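Stop Throwing Out the Slow Ones

At Rivdale we collected 200 examples of one two-arm job in March, and the first thing anyone wanted to do was trim them. Slow runs went. Runs with a second try at the grasp went too. We were left with 117 clean ones, and I think that was a mistake.

A system trained only on smooth runs has no idea what to do when a part sits crooked. Small parts sit crooked all the time. With two arms it gets harder — each gripper has its own orange-and-white piece to hold, and the other arm is right there in the way.
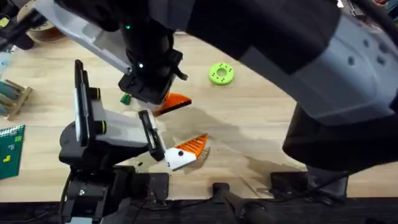 What I would keep

Keep the second tries. Keep the long pauses if the operator was lining something up. Tariq Gondal argues that pauses teach hesitation, and he has a point for pauses where the operator was just talking to someone. Cut those.

I would drop a run when the part left the table or the recording has a gap. By that rule we lose 8 of the 200. Ataahua Merrick has started tagging the rest by hand, which is dull work — it takes her most of a morning to get through one batch.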